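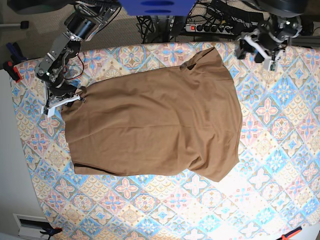

Brown T-shirt on a patterned tablecloth

Ticket 276: Futania media cabinet, remote not getting through the closed door
Product line: Futania, with the Wolta fabric door
Status: Solved, left open for comments

Hello and thank you so much for writing to us, and for measuring everything so carefully before you did (it saves us a lot of back and forth!). As we understand it, the cabinet arrived from our Stosutau workshop in July, everything looks lovely, but the TV box behind the middle door only listens to the remote when that door is open.

First thing we tried: new batteries, and the remote held right up against the cloth. No change with the door shut, fine with it open, so the remote and the box are both healthy.

Second: we asked you to pull the box forward. It was sitting 30 cm back, behind the cable tray, and once it came up to the front edge of the shelf it answered now and then, mostly from the left end of the couch.

Third, and this is what did it: the little infrared receiver that ships with the Futania was still in its bag, taped under the lower shelf. Stick the eye to the inside of the door rail, run the lead through the rear grommet and plug it into the box. You wrote back at 7 in the evening that every button works with the door closed, even from the kitchen. Wonderful news!

One leftover item. You mentioned the door rubs a bit at the bottom, so we're mailing you a pair of Sandoval hinge shims, which should leave our stockroom within 48 hours. Loosen the lower hinge, slide one in, tighten it again and let us know how the door swings.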